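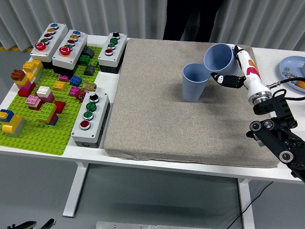

Why do plastic cups jam when you stack them?

Mostly because they went in wet or somebody pushed. Dry them upside down on a rack first, drop them in loosely and they'll come apart fine for years.

OK so. Table things, fast, because the newsletter goes out tonight and I still have the bus page to do.

The cups. We've had the light blue ribbed ones since February and I like them a lot. The ribs give you something to hold and they don't skid on the felt the way the old clear ones did. They are for sorting and for pouring games, not for drinking, please, the drinking cups live by the sink. Stack them when you finish. One inside the other, open end up, and leave the stack on the felt pad or take it over to the shelf, either is fine by me. Short stacks. The tall ones lean and then go over during story hour, always during story hour.

If a pair does get stuck: cold water in the top one, warm water around the bottom one, wait a minute, twist. Don't pull straight. And no knives!! We lost a good one that way.

The felt. That thick gray-beige pad is staying on the white table. Several of you asked for it gone because it looks grubby, and yes there's a smudgey patch on the right side. I've been at it with the lint brush and with dish soap on a damp cloth and will have another go. But take the pad away and every cup lands like a hammer, and the reading group on the other side of the wall has opinions about that. So it stays. Vacuum it with the soft head, no hot water. If anyone knows what takes dark marks out of speckled felt without leaving a ring, tell me. Vinegar did nothing. Zeser sells a foam cleaner, has anyone tried it on felt? The can only talks about car seats.

A new pad that size came to $161 when I asked in Lerndale, so cleaning it is.

Bricks. The green LEGO baseplate lives on the left half of the table, next to the pad. Bricks go back on the studs or in the drawer. Not on the felt, they vanish into it and then somebody leans an elbow there. You can leave a build on the plate overnight if you put a note with your name. Builds without notes get taken apart at the Saturday tidy, I'm sorry, I know about the harbor, I felt terrible.

Wash day for bricks is coming too. Mesh bag, lukewarm water, a drop of soap, then spread out on towels until the next day. No dryer. Bring towels if you have old ones you don't love.

The button boxes. The gray and white ones, with the colored push buttons and, on some of them, the big red mushroom at the end. Kids adore them, grown men adore them. Wipe with a barely damp cloth, never spray, the wet gets down around the buttons. They belong by the green plate, keep them there so people stop hunting. Please don't pry the caps off to see what's under. There's a dead one in the repair bin at Skurnlow you can take to bits all you want.

Nuts and washers. On the light blue plate. I know it looks like a dinner plate, it is not going back to the kitchen, so stop washing it up and putting the hardware in an envelope. A plate is good for this because you can see what you've got and pinch out the one you want. Bowls just bury the small ones at the bottom. When you're done, hardware back on the plate, plate back from the table edge. For under-fours the plate goes up on the high shelf BEFORE they come in, whoever opens that morning does it. This one I'm strict on.

Hallgrímsson gave us a box of 3000 mixed washers, very kind, and it's under the bench until someone has an afternoon and a strong cup of coffee. Sorting party? I'll bring the cake. Egg cartons wanted, the cardboard kind, and jam jars with lids that still fit. No pickle jars, the smell never leaves.

Other bits, quick:

The big tidy is 27/09/2025, door open from ten. We do the drawers first and the table last, and 12 pairs of hands would be lovely but come even if it's only for half an hour. Wear something you can kneel in.

Labels. I'm printing new ones with bigger letters. The old ones are peeling and two drawers both say STRING. One of them is string.

Cable ties and tape are moving to the top drawer on the right. The good scissors are moving to my bag.

Cups lent out for birthday parties: fine, write it in the book, bring them back dry. See above about jamming. Party of the second family in the book, you still have ours and I think you know it.

Swaps and offers to me at the desk or a note through the door, mark it Table. Anything that comes after the tidy goes in teh next issue.

Dagný Brøndum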